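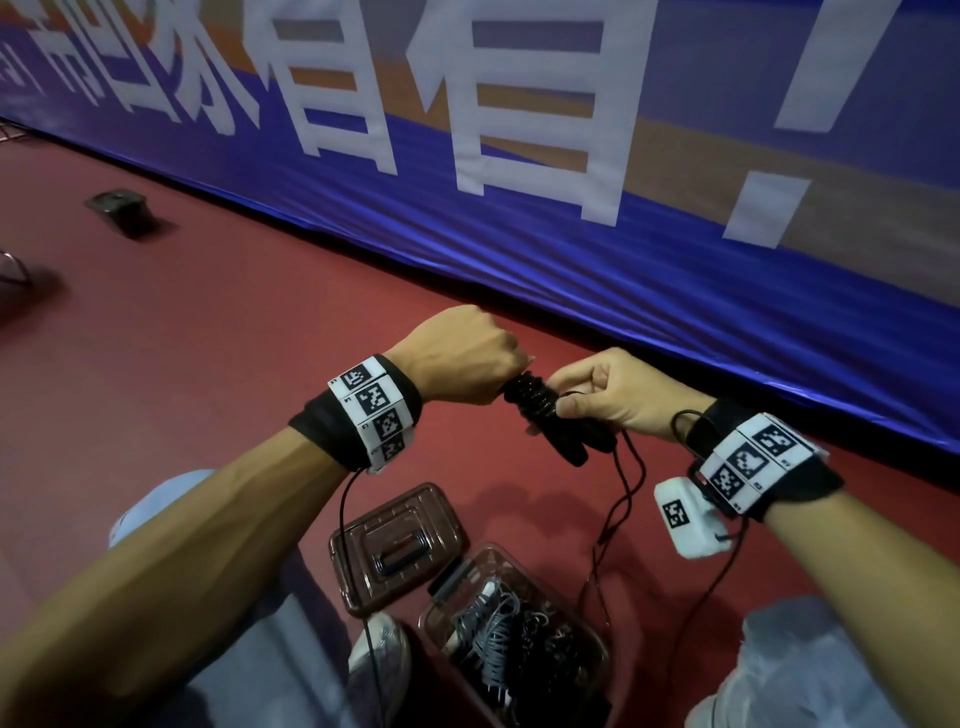
Can a machine do the cable box yet?

3 June 2024

Every house has a cable box. Ours is a drawer, a shoebox and a carrier bag, so it is really more of a cable estate. I have been promising to sort it since we moved in, and in that time people have put a car-sized buggy on Mars.

My test for household robots is therefore a simple one. I don't care whether it can do a backflip. I have never needed a backflip in the kitchen. I want to tip the tangle on to the floor, leave the room, and come back to find the leads coiled and tied, with the dead ones in a separate pile for me to feel guilty about.

So last September I went to a trade show to ask about it. I had a free ticket, a packed lunch and the wrong shoes. According to the leaflet there were 200 stands, and a good many of them had an arm picking up a cube and putting it down again. The cube is the great success story of modern robotics. If your home is mostly cubes, you can stop reading and place an order.

Skuvano had the biggest crowd. Their arm folded tea towels, one after another, and folded them very nicely, though each one was handed to it flat by a young man who could have folded it himself in the time it took to hand it over. I asked him about cables. He said cables were "on the roadmap". I asked how far along the road. He gave me a pen.

Vesetti do shop-floor machines and were a bit more straightforward. Their demo pushed plugs into sockets on a board, the sort of job somebody in a factory does all day long, and it got most of them in. The trick is that the lead arrives in a holder, plug end up, the same way each time. Take away the holder and you are back to a pile of black spaghetti. The woman on the stand said that a rigid thing has a position and a cable has an opinion, and I've been passing that off as my own ever since.

She was good on why it's hard, too. When you pull a lead out of a heap, you aren't really looking at it. You tug, feel what gives, notice that something on the far side of the box has moved, and tug something else. One hand holds the coil closed while the other teases out a loop. You do all this while thinking about lunch. Black cable on top of black cable is rotten for a camera, because where one stops and the next begins is anybody's guess, and half of each is underneath the other anyway.

A lot of the present effort goes into watching people do it. Cowie, whose stand was tucked in by the toilets, collect nothing but hand work: you put marked bands on somebody's wrists so the software can tell where the hands are, give them a chore, and record it. Then you do it again. Their sheet listed 2,847 recordings of cable sorting and untangling, against a target of 3,000. I found this oddly cheering. There are people who have untangled cables for a living and I have been doing it for free, badly, at Christmas.

Will 3,000 be enough? The man at Cowie pulled a face. He thought it might do for unwinding a coil that had been wound properly in the first place. For a real tangle, with braided leads and white ends sticking out of it and something with a plug you don't recognise, he'd want a great deal more. He also said that the sorting is a harder problem than the untangling. A machine can perhaps be taught what a phone charger looks like. It can't be taught that the grey one belongs to a printer we gave away but that I'm keeping it in case.

The only thing I could have bought and taken home was from Fetis, who will sell you a small arm on a clamp for the edge of a worktop. It stirs. It also wipes, in the sense that it moves a cloth from side to side with no particular interest in where the crumbs are. I watched it wipe round a mug for a while. I know people like that, and we still have them over.

So my score for the year: towels, yes, if you hand them over flat. Plugs, yes, with a holder. Crumbs, some. Cable box, no.

I did have a go at ours when I got back. I emptied the carrier bag on to the carpet, found two leads for a camera I no longer own, wound them up neatly and put them back in the bag. Then I put the bag in the drawer, so I suppose the estate has been consolidated. I still can't find the one for my toothbrush.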